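Chapter 3
What Are You Really Paying For?

I wrote my first equipment budget in April, on the back of a delivery note, and it had one line on it: grippers, one pair, Vorkum, $378. I was very proud of that line! My supervisor, Áine Conneely, read it, handed it back and asked me what the grippers were going to sit on.

I hadn't thought about a table. I hadn't thought about spare fingers either, or screws, or what a pale wooden top looks like once it has gray smudges and streaks on it. Wear and marks belong in a budget. So does the cleaning stuff, and so does the new tabletop you'll want sooner than you planned.
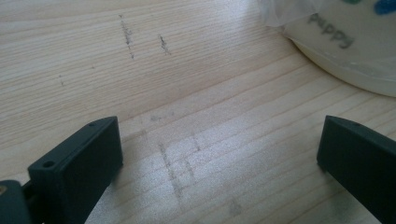
3.1 The price on the quote and the price on the floor

When a supplier sends you a quote, they're pricing the thing in the box. You're buying a working station (or you think you are), and those two can be a long way apart. My Vorkum quote covered the grippers and nothing else. By the time I'd added a table, floor stands, cables, a curtain for each side and a bit of tape, the extras had come to almost $400, so they cost more than the grippers did.

I now start from the job and work outward. Say the job is handling a small white ball and a jar with a lid. Fine, so what do both hands need to reach? Where do the cables run, and how long do they have to be before they stop tugging at your wrists? Walk through it with a pencil before you open a single catalog.
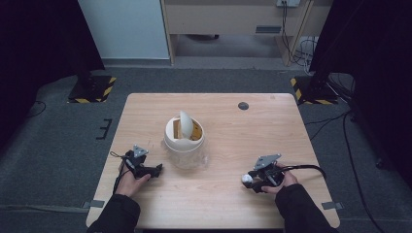 Then there's floor space, which I always guess too low. A table looks tiny on a plan. Add a stand on either side, plus room for a person to pull up close, and you've eaten a good chunk of the room. If your building charges departments by area, as ours at Vilton did, that's a cost every month and it should be on the sheet with everything else.

Small objects get forgotten too. Tubs, lids, balls, jars, they're cheap, but you go through them and they go missing. I keep a separate line called "stuff on the table" and I've stopped feeling silly about it.

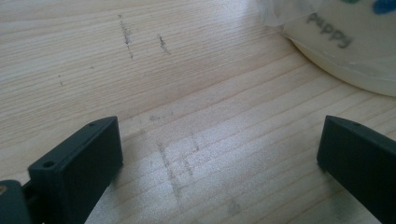
Figure 3.3 Gripper fingers open over a marked wooden tabletop, with a white container at upper right.

Before you go on to Section 3.2, where we compare the Telletti and Kuusk quotes line by line, take a station you know and write down everything it touches, plugs into or stands on. Leave the prices blank for now. My own list ran onto a second page, and I'd still left off the power strip.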